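Tillman flooring shop to close front showroom, keep warehouse open

November 2025
By Siriporn Rojanasak

Clisonetti Floors is shutting its front showroom on the Tillman strip at the end of the month. The warehouse out back stays open. Same phone number, same hours, smaller sign.

Owner Hazem Belhaj confirmed it this morning between deliveries. Rent on the front half went up $182 a month in the spring, then again in the fall. "Folks look at floors on their phone now, then come in and want to touch two of them," he said. "I don't need a whole showroom for two of them."

No layoffs. All 9 staff move to the warehouse side, which gets a new counter and a small sample area by the loading door.
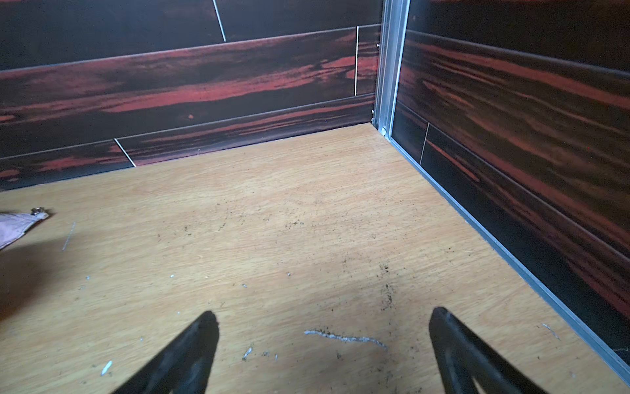

Dark wood-grain panels with red-orange streaks, over a light tan wood floor panel.

Dark grains are selling again after years of gray, Belhaj said. Gray is "pretty much done." He expects to clear the last of it in the closing sale, which starts this week and runs untill the stock is gone. Open boxes and odd lots only, cash or card, no holds.

The landlord, Dristex Properties, has not said who takes the front space. A sign permit for a dental office was filed with the town, then pulled. Calls to Dristex not returned by press time.

Clisonetti has been on the strip 9 years. Before that the building was a tire place, and the old lift pit is still under the showroom floor, filled in. Parking stays as is for now. Customers with orders already in should use the side gate off the alley, four spaces marked for pickup there.

Shares: 9
Comments: 4

marcy_t: Bought our kitchen floor there. Good people. Glad its not closing all the way

Old Tillman Guy: that was a GREAT tire place

dpw77: side gate is a mess when it rains, hope they gravel it

stairs_again: any stair treads in the sale?? called twice, line busy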